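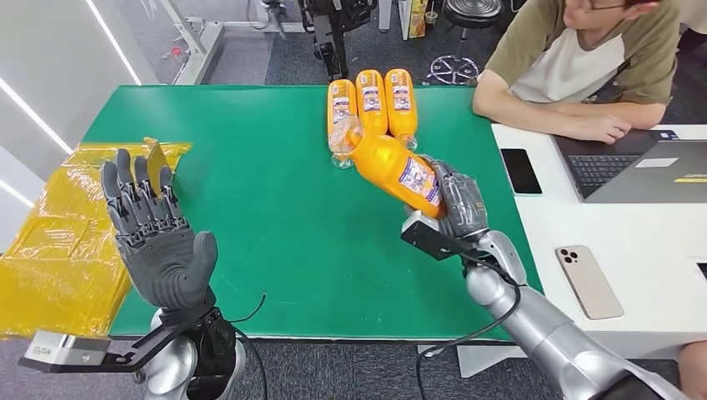 Setting the grip on the Drisar hand kit takes most people longer than bolting it on, and nearly all of that time goes on objects which are heavier at one end. This page covers the grip routine for filled plastic bottles, using the two-arm version of the kit with the wrist sensor brackets fitted. A bottle held by its base and tilted, like the orange one in the right hand, is a harder test than an upright one, and it is the pose we use for setting the force limit. Keep the other hand open and well clear until the limit is saved.

Before you start

Fit both hands and run the finger check from the Jelton panel. Route the cables so that they hang free of the wrists through a full turn. Put spare bottles at the far side of the table, upside down on their caps if the caps are flat enough to stand on.

Setting the limit

1. Open the Grip page and choose Cylinder. Leave Speed at 8.

2. Place one bottle within reach of the right hand and press Close. The fingers stop at first contact.

3. Raise Force in single steps until the wall of the bottle starts to give, then go back two steps.

4. Lift the bottle clear of the table and tilt it slowly. If it slides in the palm, lower it, open the hand and take hold again closer to the base. Do not correct a slide by adding force in mid-air.

5. Hold the tilt for 13 seconds, return the bottle to the table and press Save. The profile is stored per hand, so the left needs its own run.

Faults

Error 112 means a finger has reached its end stop without contact. The bottle is too narrow for Cylinder; use Pinch.

If the reading drifts while the hand is empty, zero the wrist sensor again. Units supplied before February need the update from Fadcombe first.

Page checked by Athina Gavalas, 3rd September.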